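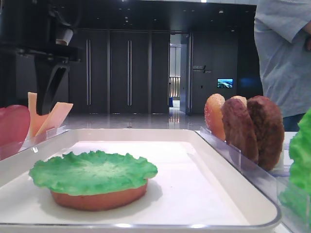
Birholm Task Planner, reviewed after a month of toy burgers

I've been running Birholm since July, and I have to say I've grown very fond of it! You give it an order (bun, lettuce, cheese, patty, whatever your customer fancies) and it works out the picks, checks each layer with its vision module and, if a slice lands badly, replans from there instead of starting the whole sandwich over.

Out of 134 burgers it got stuck on 14, nearly all of them at the cheese. Thin slices leaning in a clear holder are hard on the pose estimator, and I ended up lowering its confidence cutoff to 80 percent, which helped a lot. Patties overlapping each other gave it less trouble than I'd feared.

We use cookies to remember your preferences. Accept | Manage settings

My one real grumble is the log viewer, which is slow and hides the grasp scores six clicks deep (Gwendolyn Ostrowski's plugin fixes this, bless her). Four stars from me, and I'm renewing.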